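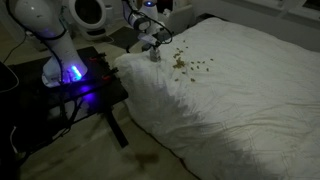 I joined our robotics club in October because I wanted to learn to solder, and I have soldered exactly one thing since. What I do instead is clean up. Our big project this year is Bikura, which is the name we gave to a pair of arms that are supposed to do boring house chores, and the chore we picked for spring is crumbs in bed. So there's a white duvet on a mattress, little brown bits sprinkled in one patch of it, and a gripper with two short fingers pointing straight down at the mess. I love it. I would watch it all evening if they let me!

Picking up a small dry crumb off something soft is really hard, by the way. On a table the fingers come down, they close, done. On a duvet the whole surface sinks if you press even a tiny bit, and then the crumbs roll into the dip and you're pinching a fold of cotton. We spent 3 weeks on nothing but how low the fingers should go. Too high and you grab air, too low and you lift the bedding (it looks like a very slow magician).

I'm on what the club calls the Trullby team. Trullby is our bit of code that decides where to go first. My version went for the thickest clump every time, which sounds smart until you see how many strays get flicked outward. The other half of the team wants to start from the outside and work in. We argued over it for an entire pizza and then agreed to test both, 11 runs each, same amount of crumbs, same duvet, shaken out and wrinkled up again in between. Mine is losing so far. I'm being very mature about it.

The wrinkles are their own problem – every crease throws a little shadow, and a little shadow looks an awful lot like a little brown crumb if you're a computer. We've labeled 3000 pictures by hand now, crumb or not crumb, and I did a big pile of those on the bus. I see crumbs when I close my eyes.

The Kioko Student Robot Fair is coming up and we get 19 minutes at our table, setup included. Fallis, the other club going from our side of town, is bringing something that folds towels, and I've heard it's good. I'm nervous! I still think ours is more fun to watch, though I'm also the person who has to vacuum afterward, so maybe I just feel attached.

Next up for me is rewriting the stray crumb part before the next meeting, and getting somebody to show me the soldering iron again. If you've ever worked on grabbing tiny things off soft stuff, please leave a comment – I'll take any tip at all.

Posted 2019-04-18

Home | About | Projects | Older Posts | Contact

Questions? Use the contact page. All text copyright the author. Back to top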